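Course: Interior Lighting and Surfaces for Large Rooms
Unit 8: Ceilings, fluorescent tubes and pale finishes
Notes prepared by Dorottya Kozma. Revised 14 July 2025.

8.1 Scope

This unit covers rooms with a high or wide ceiling, few interior partitions and light finishes on all main surfaces. Small offices and corridors were covered in Unit 6 and are not repeated. Bring the Hevley worksheet and a ruler to the session. Calculators are allowed.

8.2 Terms

Illuminance is the light arriving at a surface, measured in lux (lumens per square meter). Luminance is the light leaving a surface toward the viewer. The two are often confused in student reports. A meter laid flat on the floor reads illuminance and tells you nothing about glare.

Reflectance is the share of arriving light that a surface sends back. It is written as a decimal between 0 and 1. White paint in good condition is high on this scale and dark carpet is low. A pale floor falls between them and its value drops as it gets dirty.

A specular surface reflects like a mirror. A diffuse surface scatters light in all directions. Polished floors do some of both, so a bright tube overhead may show up as a streak when seen at a low angle.

8.3 Average illuminance

For the worksheet we use the lumen method:

E = (n x F x UF x MF) / A

where n is the number of lamps, F is the output of one lamp in lumens, UF is the utilization factor, MF is the maintenance factor and A is the floor area in square meters.

Worked case. The Cliro practice hall has a floor area of 279 square meters. The target is 200 lux. The light needed at the floor is 200 x 279 = 55,800 lumens. Divide this by UF x MF to get the installed output, then by F to get the number of lamps. Always round up – a fraction of a lamp cannot be fitted.

The result is an average. It does not describe the area under one tube or the darkest corner, and it assumes an even layout.

8.4 Ceiling form

A flat ceiling is treated as one plane. Where beams are exposed, their sides add surface area and block part of the light that travels along the ceiling. Corrugated panels have a similar effect on a smaller scale: one side of each ridge is lit and the other is shaded. Painting everything white reduces the contrast but does not remove it.

Hanging tubes below the beam line avoids most of the blocking. Check the clearance before choosing a drop length. In Xuelian Pan's June survey the drop was measured from the panel in some bays and from the beam in others, and those readings had to be thrown out. State the reference point on your sheet.
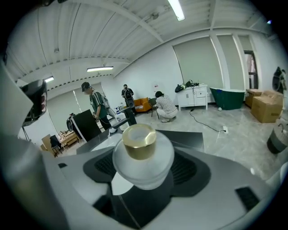
Fig. 8.1. White ceiling with corrugated panels, exposed beams and hanging fluorescent tubes; white walls, pale gray polished floor.

For Fig. 8.1, mark the panels, beams, walls and floor as separate surfaces in your table. Use the reflectance values from the Qian sheet and do not estimate them by eye.

8.5 Exercises due next session

1. Complete the Cliro case with UF and MF taken from the worksheet.
2. Repeat it with a dark floor and compare the lamp counts.
3. Sketch a section through one beam and show where its shadow falls for a tube hung above and below the beam line.

Hand in on paper to Catarina Sequeira. Show units on every line.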